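# 单位着装规定只写“商务休闲”，针织连衣裙与乐福鞋是否合规？

**Polasov 行政组** 发布于“职场着装”版块

本单位自六月起执行新的着装指引，正文仅有一句：“工作日着装应符合商务休闲标准。”指引未附细则，各部门理解不一。现就下列事项征询各位意见：

1. 及膝针织连衣裙，无领，长袖，单独穿着是否视为正式程度不足？是否必须外搭西装外套？
2. 平底乐福鞋（鞋面有金属扣饰）能否替代中跟皮鞋？
3. 深色无破洞牛仔裤是否应一律排除？

我处员工有 177 人，岗位包括窗口接待、内勤与外勤。另有同事建议统一采购外套，询价结果为每件 400 元，尚未决定。如有单位已制定类似细则，恳请告知条文的大致写法。

---

**Ingeborg Brandes**

就所提事项，谨答复如下，供参考。

关于针织连衣裙。判断其是否适用于办公场合，应首先考察面料的厚度与挺括程度，其次才是款式。罗纹较细、克重较高、下摆不贴身的针织连衣裙，在多数实行商务休闲标准的单位可以单独穿着。面料偏薄，或裙身紧贴腰臀者，建议外搭一件结构较为清晰的外套，长度以盖过腰线为宜。无领款式本身不构成问题，但领口深度宜控制在锁骨下方不超过一掌。

关于乐福鞋。平底乐福鞋在商务休闲范围之内，可以替代中跟皮鞋。金属扣饰以小型、哑光为佳。需要注意的是鞋况：鞋头磨损、鞋跟外侧塌陷的乐福鞋，其观感远逊于一双保养得当的素面平底鞋。窗口岗位人员久站时间较长，贵处在细则中不宜对鞋跟高度设置下限。

关于牛仔裤。我所在单位的做法是按岗位区分：窗口接待人员不穿牛仔裤，内勤与外勤人员可穿深色、直筒、无磨白处理者。该条执行两年，争议甚少。

至于条文写法，建议采用“允许项目”与“不宜项目”两栏并列，每栏不超过 6 条，避免使用“得体”“大方”一类无法核对的词语。例如：

- 允许：有领或无领衬衫、针织衫、及膝或过膝裙装、西裤、素色长裤、皮质平底鞋
- 不宜：运动套装、拖鞋、吊带上衣单穿、大面积文字印花

统一采购外套一事，个人持保留意见。版型统一而体型各异，最终穿着率往往偏低。若确有必要，可先为窗口岗位试购，试穿合格后再行扩大。
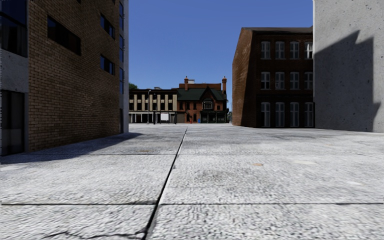 此外，外勤人员的通勤鞋与办公鞋建议分开置备。在室外行走较多者，可穿橡胶底便鞋往返，到岗后更换。细则中仅须注明“在岗期间”字样，即可免去关于上下班途中着装的疑问。

---

**Gruton**

都可以穿。我们单位写的也是商务休闲，有人穿白色运动鞋，没有被提醒过。外套放一件在椅背上，开会的时候披一下就行。

---

**Plindside 衣橱顾问**

补充两点。

其一，针织连衣裙的洗护应纳入考虑。羊毛混纺面料悬挂存放易致肩部变形，宜平叠。日常穿着两次之间应间隔一日，以便纤维回弹。起球部位多见于袖口内侧及挎包摩擦处，可使用去球器处理，不宜徒手拉扯。

其二，外套价格方面，楼主所述报价属中等水平。本人曾比较 Doãn 的一款单排扣外套，三件以上可改袖长，不另收费，面料为聚酯与粘胶混纺，春秋两季适用。冬季则略显单薄，需内搭高领针织衫。是否采购，仍以试穿结果为准。

关于牛仔裤，同意 Brandes 的意见，但“深色”一词宜附色样，否则同一条裤子洗过若干次后是否仍属深色，难免再起争议。

---

本帖浏览 3,087 次。发帖者已将 Ingeborg Brandes 的答复标为采纳。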